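5.2 Recording Examples

Plikex learns by copying you, bad habits included. Set aside an afternoon and some patience.

1. Pick one task and give it a name you will still understand in April.

2. Set out the items. A little clutter is fine; Plikex should learn to ignore it.

3. Press Record, wait 2 seconds, then begin.

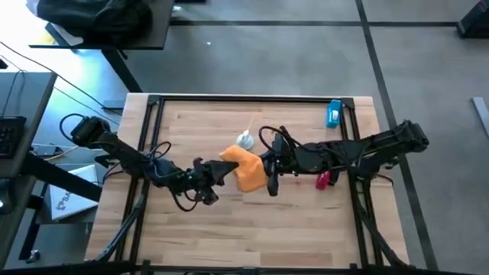

4. Move at the pace of someone carrying soup. Stop at 60 seconds, finished or not.

Note: Fumbles may be kept if you recover. Panic is not recovery.

5. Shift the items and go again. Malline will not start training on fewer than 21 episodes, and it gets much better company out of 1000.
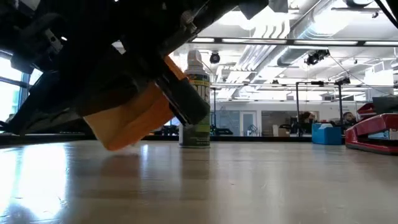
6. Play back each episode before saving — yes, each one — and delete any in which an arm stalls.

Caution: Keep your hands off the table while Record is lit. Plikex has no opinion on fingers.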